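4.2 Where the cutting gets done

I'd gone into this part of the study expecting to write about scissors. The dressmakers I wrote to had other ideas! We sent out 1000 forms across Wernia and the villages towards Semberg, got 612 of them back, and the question that drew the longest answers by miles was the one I'd nearly dropped in September to save paper: "Where do you lay your fabric out?"

Kitchen tables came first, then the floor, then the bed (which I'd never have guessed, and which several people defended with real heat). A proper cutting table at the right height came a poor fourth. One woman in Lesent told me she had owned one for years and used it for seedlings. I've no reason to doubt her.

What interested me was how the place shaped the clothes. People who cut on the floor bought wider cloth and made bigger things, coats and curtains mostly, and they grumbled about their knees. Kitchen table people worked in folds. They'd cut a back and two fronts, clear up for supper, and do the sleeves another night, so their patterns lived in envelopes and tins with pieces marked "done" in biro. I kept finding the same jacket in both groups, but the kitchen table version often had an extra seam across the back where the cloth had been turned round to fit. Nothing in the printed pattern asks for that seam. It's there on account of the table.

I should say something about the Wickramasinghe diaries too, as I lean on them a lot in section 5. They cover the sewing of one family over three generations, and they're wonderful on this point. The grandmother writes about cloth "wanting to be off the edge", by which she means the weight of a long piece dragging the rest along with it while you're trying to chalk a line. She used flat irons to hold it. Her daughter used tins of beans. The granddaughter pins everything to the carpet and hopes for the best, and I'm with the granddaughter there.

Surface came up as well, though less than I'd have liked. Smooth tops let the cloth creep. Rougher ones grip it but catch on anything loosely woven, and patterned ones have a nuisance all of their own: pins vanish. That complaint turned up on form after form, usually next to a story about a bare foot. I coded it under "lighting" to begin with, then went back and gave it a heading to itself, which cost me most of a week (see the notes on coding in section 3).

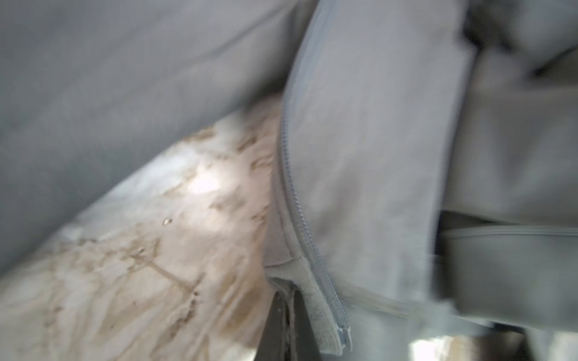 Hernán Benavides, Wernia

Figure 4. Grey fabric and a mottled beige surface.

Plain, pale tops were what most people said they'd choose if they were starting again. Very few had one. I've left out the replies that only said "bigger", though I did enjoy reading them, and the full wording of the question is in the appendix along with the rest of the form.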